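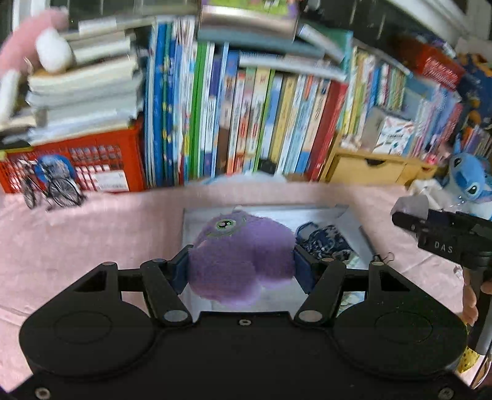 Re: [grasp-learning] Soft object grasps, Jorker split
Posted 26 February 2020 by Fondberg | 3 replies
Filed under: Manipulation

> Does the Stunora width estimate hold on deformable items?

Partly. We retrained on 2169 hand-held demonstrations and the width error fell on rigid items only. With plush the pads close well past the first contact – a grasp like the purple toy's, one pad on each side, gives a jaw width that says little about the object's size. We now label width at contact and at closure separately. Weights for the 11 held-out items go up in September.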